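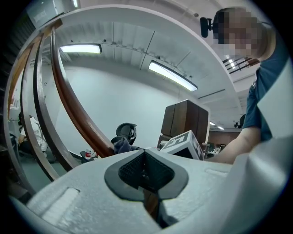

Dusting a wooden staircase: what is worth doing and what isn't

By Paula Jitaru, June 26, 2018

I have read a lot of advice on cleaning wooden stairs and most of it seems to have been written by people who want to sell me a spray. My own stairs are dark brown, they curve, and they show every speck. I have tried most of the tricks on them. A few are all right. The rest I would leave alone, and I've said which.

Start at the top

Everyone says this and for once everyone is correct. Dust falls. If you wipe the bottom steps first you will wipe them again. Do the handrail before the treads as well, and the bars under the handrail before the treads too, or you'll be knocking fluff on to a step you have just done.

On a curved stair, take each tread from the narrow end to the wide end. The dirt packs itself into the narrow corner, and if you work the other way you only push it in further.

A cloth, and which one

Any soft cotton cloth will do. An old T-shirt is fine. I was given a pack of Murko dusting cloths and used them for a month alongside a torn-up pillowcase, and I could not tell you which step had been done with which. Choose a dark cloth if you mind how the thing looks afterwards, or a pale one if you want to see what you're picking up. I prefer pale. My sister-in-law prefers dark and we have stopped discussing it.

Don't fold it into a neat square. You will see this in every guide (fold it in four, turn to a clean side, and so on) and it works on a tabletop. On a handrail or a turned post a bunched-up cloth gets round the curve better. Shake it out of the window when it's full.

Damp or dry?

Dry first, always. A damp cloth on a dusty tread makes a grey paste that goes straight into the grain. Once the loose stuff is off, you can go over the step with a cloth that has been wrung out until nothing more comes from it. Then leave it. If the wood still looks wet after a minute, you used too much water.

I am not convinced by vinegar. It's recommended for everything from kettles to carpets. On varnish I have had a dull patch from it, and so has Raluca Văduva, who lent me her stairs for an afternoon and was not pleased. Olive oil and lemon is worse. It looks lovely for an evening and then every hair in the house sticks to it.

The handrail

Most of what's on a handrail is hand grease, so dusting alone won't shift it. A drop of washing-up liquid in a bowl of warm water, cloth wrung out hard, then a dry cloth straight behind. Wrap the cloth right round the rail and walk down with it. The underside is where the muck is and hardly anyone does it.

If there are two rails, do one on the way down and the other on the way back up. Saves a trip.

The posts

The big square post at the bottom gets handled more than anything else on the stairs. Wipe it down all four sides and then do the base, where the mop never reaches. A soft toothbrush is good for the join. I've seen special "detailing brushes" sold for this at silly prices. They are toothbrushes.

The metal bars

Slow work, and no trick I've come across makes it quick. The sock-on-the-hand method is passed about as if it were a great secret. It's quicker than a cloth on round bars. Paint that is already flaking will come off on the sock, so go gently. The clip-on tongs with pads (Doremen make a pair) do two sides at once, but I found them fiddly when the bars were close together, and they now live in the back of a drawer.

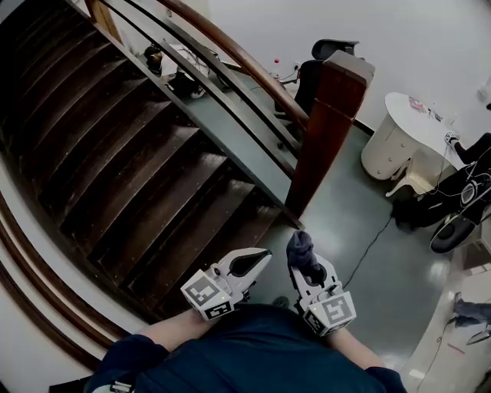
Worn edges

The front edge of a dark tread goes pale in time. That is wear in the finish, and no amount of cleaning will bring the colour back. Polish hides it for a few days and makes the step slippery, so please don't polish treads at all, whatever the tin says. A wax touch-up stick in the right brown is the honest fix for small patches. For a whole flight you are looking at sanding and varnishing, and I'd get a price first. Sebastian Rusu had his done last September and was told to stay off them for 6 days, which is a long time if the bathroom is upstairs.

What's at the foot of the stairs

Shoes, bottles, a chair with things piled on it, a cable hanging off a socket. Every staircase I know has a collection like this at the bottom and it undoes your work. Move it before you start, and sweep that bit of floor last. A shiny painted floor shows whatever has come down the steps, so at least you'll know where to sweep.

I don't believe in baskets for "things going upstairs". They fill up and stay where they are. Carry it up or throw it out.

How often

Guides tell you weekly. I do the treads when I can see footprints and the rail when it feels tacky. The bars get done before visitors come.
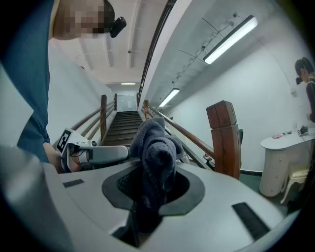 A dark grey cloth, bunched up, with the wooden handrails and dark treads behind.

Readers' replies

Catinca Bratu writes that a dry paintbrush is better than a toothbrush for corners. I tried it and she's right, provided the bristles are soft.

Baltasar Gaete swears by cold tea on dark wood. I remain doubtful. If you must, test it under the lip of a step first and leave it overnight.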